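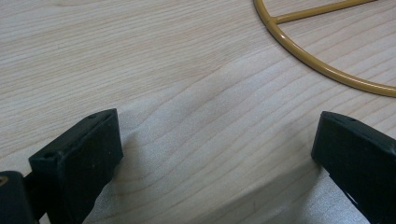 Figure 1. Yellow wire ring with crossbar, lying on the light wooden tabletop.

Home Reports Grants Partners Contact
Search this site Enter keywords Go

Progress report: Narbridge table and wire frame work
Prepared for the Karimi fund by Ginevra Tedesco
4 Jun 2022

1. Period and scope

This report covers the work done since the March report. The grant pays for two linked items: refinishing the worktables in the Narbridge reading room, and repairing the painted wire frames used on them as lamp and display stands. Purchase of new furniture is outside the grant and has not been charged to it.

2. Worktables

The old varnish has been taken off all the tables in the front half of the room. Ubaldo Lombardi did the sanding by hand along the grain, finishing with a fine paper. The grain on these tops is wavy and in places turns sharply, so a machine sander was tried on one offcut only and then put aside. It left cross marks that showed once the finish was on.

The finish chosen is a matt one. Ornella Palumbo asked for it after the readers complained of glare from the overhead lights. It has gone on evenly apart from one table by the door, where the first coat was applied too thickly and had to be rubbed back. That table took an extra coat and went back into use later than the others.

There is some difference in tone across the tops, greyer in some parts and warmer in others. We looked at staining to even this out and decided against it. Stain would add cost, and later scratches would show as pale lines.

3. Wire frames

The frames are painted mustard yellow. The faults found were of three kinds: rings bent out of flat, chipped paint, and spokes loose at the point where they meet the ring. Bent rings are pressed flat and then laid on a finished tabletop to check for rocking. Any ring that rocks goes back to the bench.

Loose spokes are being rejoined at the Kellorham workshop under Loredana Sala. The first batch came back with the joints sound but the paint a shade too dark. The second batch was matched against an untouched frame and accepted. The dark ones will be used in the store room, where the match does not matter.

We had planned to fit felt pads under the rings to protect the new finish. The pads lifted at the edges within a few days of use. Ingvild Öberg is now testing a clear sleeve that slips over the wire — slower to fit, but it can be replaced without glue.

4. Spending

Tables: budget 1,000, spent 1,000.
Wire frames: budget 1,000, spent 1,125.

All sums are in pounds. The overspend of 125 on the frames is the repainting of the first batch. It has been met from our own funds and no increase is requested.

5. Delays

The work is 30 days behind the plan agreed in March. Most of this is drying time, as the room could not be kept warm overnight. The rest is the return trip to Kellorham for the first batch of frames.

6. Next period

— Strip and refinish the tables in the back half of the room.
— Finish the flatness check on the remaining rings.
— Decide on the clear sleeve and order from Vilomar if it passes.
— Write a one-page care sheet for room staff, covering cleaning, hot cups and the moving of frames. Frames should be lifted and never dragged.

We ask the fund to confirm that the final claim may be sent in after the back half is complete, with the Vilomar invoice attached if one is raised.

This site uses cookies to remember your settings. Accept Manage choices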